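4. Changing over to assisted packing

Read this section before the Gallunex station is switched on for the first time. It is for line leads and for packers who have so far filled cutlery orders by hand.

4.1 What stays with the packer

The station takes over the repeated lifting of sleeved chopsticks from the infeed. Checking sleeves, clearing faults and signing off each order remain with the packer. At Gromar, where the station was first fitted, packers move between checking and refilling every 90 minutes. We recommend the same.

4.2 Teaching a new pick

1. Log in as Trainer and choose New Task.
2. Put the holder within easy reach of both grippers.
3. Lay the chopsticks down with space between the pairs.
4. Open the gripper fully before moving in.
5. Close on the middle of the pair, lift, and place it in the holder.
6. Repeat until the counter shows 80 accepted picks.

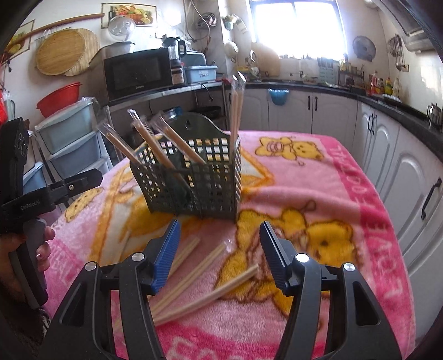 Vary the angle of the pairs between picks. A task taught with every pair pointing the same way will stop often on the line, and the packer will spend the shift clearing it.

Note: Teaching counts as working time and must be entered on the rota. Allow 2 people per shift during the first month.

CAUTION: Keep fingertips clear of the gripper jaws when closing. Do not wear loose gloves.

4.3 Faults during a shift

1. Press Pause and wait for the amber light.
2. Remove the pair by hand. Discard it if the sleeve is split.
3. Press Resume.

If fault 29 appears again after Resume, stop the station and finish the order by hand. Output targets do not apply to orders finished this way.

Questions about rotas or retraining go to Mirsad Stojanović at Turkar.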